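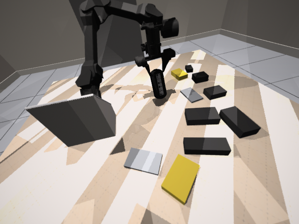 How to read a military airspace notice
Updated October 2022

Before a live-fire exercise or a missile test, the country in charge of the airspace normally publishes a notice to pilots. These notices are public, and they often appear before any press release. They are short, written in capital letters, and full of codes. The steps below cover the ones a reporter or local resident is most likely to need.

Step 1. Find the notice

Search by flight information region, not by country. Each region has a four-letter code. If you only know the name of a town or range, find the nearest airport with a four-letter code and look up the region it belongs to. A large exercise may cross two regions, in which case there will be a separate notice for each.

Step 2. Check the type

The first line carries a serial number followed by one of three endings.

NOTAMN – a new notice
NOTAMR – replaces an earlier notice, whose number follows
NOTAMC – cancels an earlier notice

Always follow an R or a C back to the original. A replacement can change the hours and leave everything else alone.

Step 3. Read the lettered fields

A) the region or airport affected
B) start time
C) end time
D) daily schedule, if the activity is not continuous
E) the plain text
F) lower limit
G) upper limit

Times in B and C are ten digits: year, month, day, hour, minute. All are in UTC. The group 2207230630 means July 23, 2022, at 06:30 UTC. Convert to local time last, after you have copied the original digits into your notes.

Field D is the one most often missed. A notice can run for two weeks in B and C while the area is active for only a few hours each morning.

Step 4. Plot the area

Coordinates in field E are usually given in degrees, minutes and seconds, with no spaces. Split each group before you enter it. Most mapping tools want decimal degrees, so divide the minutes by 60 and the seconds by 3,600, then add both to the degrees. South and west values are negative.

Join the points in the order given. If the last point does not match the first, close the shape yourself. Some areas are circles, with a center point and a radius in nautical miles. Multiply by 1.852 to get kilometers.

Step 5. Read the height limits

SFC or GND is the surface. UNL is unlimited. FL320 is flight level 320, or 32,000 feet at standard pressure. Heights marked AMSL are measured from mean sea level, and those marked AGL from the ground. Do not mix the two when comparing areas over hills.

Step 6. Look for a matching sea warning

Firing over water normally has a navigational warning for ships as well. Compare the two shapes. They may differ slightly – the sea warning covers where debris can fall, the air notice covers where something will fly.

What a notice does not tell you

It shows that airspace was reserved. It does not show that anything was fired, and the unit involved is rarely named. Reserved dates often include spare days for weather. Save a copy of the full text with the time you retrieved it, as expired notices are dropped from many public search pages.

Text by Graça Louro. Conversions checked by Lawal Okoro.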